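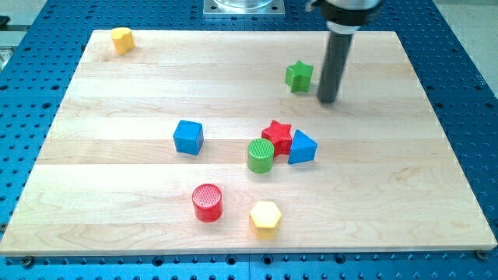

Section 4. Oiling and re-oiling your board

Read all of this before opening the can. The Stalier finish goes on thin and it goes on slow, most of the complaints we get are from people who poured it. Works on any solid maple board, ours or somebody else's. On pale maple made up of strips glued edge to edge, the seams are where old oil gives out first, so look there before deciding if you need a full re-oil or just a top up. Bread boards, pastry boards, same steps.

What you need
Stalier board oil, small can
Two lint-free cloths
220 grit paper and a cork block
Nitrile gloves
Something to prop the board on, four bottle caps will do

4.1 Check the old finish

1. Clear the board. Wipe down with a barely damp cloth.
2. Let it dry overnight, standing on edge. Not flat on the counter.
3. Put a few drops of water near the middle and a few more on a seam. Wait ten minutes.
4. Water still beading — stop, you don't need to do anything. Water soaked in and left a dark spot, go to 4.2.

Note: a board that has had mineral oil on it will take Stalier but unevenly for the first coat. Second coat sorts it out.

4.2 Sanding

1. Sand with the grain only. Light pressure, let the paper do the work.
2. Do both faces, even if only one looks tired. Oiling one side is how boards cup.
3. Ease the edges with two or three strokes. Don't round them over.
4. Wipe off all dust. Then wipe again, there is always more.

CAUTION: Do not use steel wool. Bits stay in the grain and leave black marks later.

4.3 First coat

1. Gloves on. Windows open.
2. Stir the can, don't shake it.
3. Put a spoonful on the cloth, never straight on the wood.
4. Work along the grain, underside first, then edges, then flip onto the bottle caps and do the top.
5. Wait 15 minutes. Wipe off everything that hasnt soaked in. If it feels sticky under your glove there's too much on it.
6. Leave 24 hours.

WARNING: Oily cloths can catch fire by themselves. Lay them out flat outdoors to dry or put them in a metal tin filled with water and close the lid. Do not ball them up. Do not put them in the kitchen trash.

4.4 Second coat

Same as the first, half the oil. End grain may want a third. Skip the sanding between coats unless the surface feels fuzzy, then one quick pass with worn paper.

Full cure is three weeks. Light use after five days is OK, no soaking, no hot pans.

Note: maple will go a little more yellow with the first coat. Normal. It does not sand back out easily so test on the underside if you care about the color.

4.5 If something went wrong

Sticky after two days — too much oil left on. Rub hard with a cloth and a little fresh oil, wipe dry.
Dull patches — dry spots, usualy on the seams. Spot coat.
White haze — damp got in. Dry it on edge for a week, start again from 4.2.
Seam opening up — stop using it. See section 6, Regluing.

Refill cans are part no. 642. The old Hamann cans are the same oil, use them up. Questions to Glenys Naylor at the Brullcombe shop, mornings are best.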